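Branthorpe Household Waste Diary Corpus
Data card, release 3

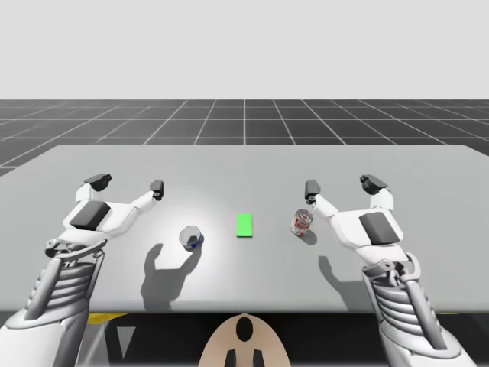

The Branthorpe Household Waste Diary Corpus is a collection of written diaries in which residents recorded what they threw away, recycled or composted over the course of one month. It is maintained by the Llorente Institute for Municipal Studies and is released for research and teaching.

Contents

The corpus holds 3291 diary entries from 569 households. Entries are supplied as plain text, one file per household, with a separate table listing the dwelling type, the number of residents and the collection district. Entries range from a single line to several paragraphs. Spelling and punctuation are left as written.

Files

diaries/ contains the diary texts
households.csv contains one row per household
districts.csv contains district names and collection schedules
codebook.txt contains definitions of all fields and category codes

Collection

Households were invited by letter from the district registers of Branthorpe and Coritz. Each participating household received a paper booklet in March and returned it by prepaid mail. Booklets were typed by two clerks working separately, and differences were settled by a third reader. Illegible words are marked with the code ILL. Households that returned a blank booklet are not included.

Categories

Each entry carries one or more category codes: food, garden, paper, glass, metal, textile, mixed. The code "mixed" was applied when the writer did not separate the items, and it should not be read as a measure of unsorted waste. Users of release 2 should note that cardboard is now coded under paper. The category assignments were reviewed by Solange Pons.

Known limitations

Apartment buildings in Coritz are underrepresented. The booklet asked for weights, but few households owned a suitable scale, and the weight field is empty for most entries. Households tended to write less in the final week. Comparisons between the two towns should take account of the different glass collection schedules given in districts.csv.

Privacy

Names, street addresses and telephone numbers were removed before release. A sample of 300 entries was then read in full to check the removal, and the corrections were applied to the entire corpus. Users must not attempt to identify any household.

Access and citation

The corpus may be used free of charge for noncommercial purposes. Redistribution of the diary texts requires written permission from the Institute. Please cite as: Sotomayor, Casimiro, and Pons, Solange. Branthorpe Household Waste Diary Corpus, release 3. Llorente Institute for Municipal Studies.

Errors in the transcriptions should be reported to the corpus office with the household number and the line concerned.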